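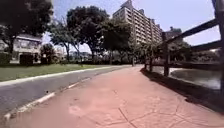
Sunday, July 30, 2023

So the overnight train to Sernberg. I'd been told by at least three people to fly instead and I ignored every one of them, because I am stubborn and I like a dining car.

The booking site let me pick a berth but wouldn't let me pay for it, so I ended up on the phone with a very patient man at Drellutano who spelled my surname back to me until we got there. Lower berth, if you can get it! The upper one is cheaper but the ladder is steep, and the reading light up there points straight at your neighbour's face.

My cabin mate was Kumaresan Palaniappan, a retired surveyor on his way to see his daughter at Meltley. He'd brought a tiffin tin of lemon rice and insisted I have half, which was lucky, as the dining car I'd been so smug about shut 2 hours after we left and I'd spent most of that time hunting for my other shoe. (It was in my bag. Don't ask.)

Did I sleep? A bit. There's a long stop at Engebretsen in the middle of the night where they swap the crew, and everybody on the platform seems to be dragging a suitcase with a bad wheel. Bring earplugs. Bring a jumper too, the air con is fierce and the blanket is more of a large tea towel.

Breakfast comes in a cardboard box: a bread roll, jam, a yoghurt and a tiny juice. Coffee is extra and the trolley only takes coins, so break a note before you board. I came up short and Kumaresan paid for mine, so I owe him a flat white if he ever visits.

We pulled in almost 100 minutes late and I missed my bus, but the left luggage office was open and I had a wash and a very good cheese pastry while I waited for the next one. I've already booked the train again for December, lower berth, window side.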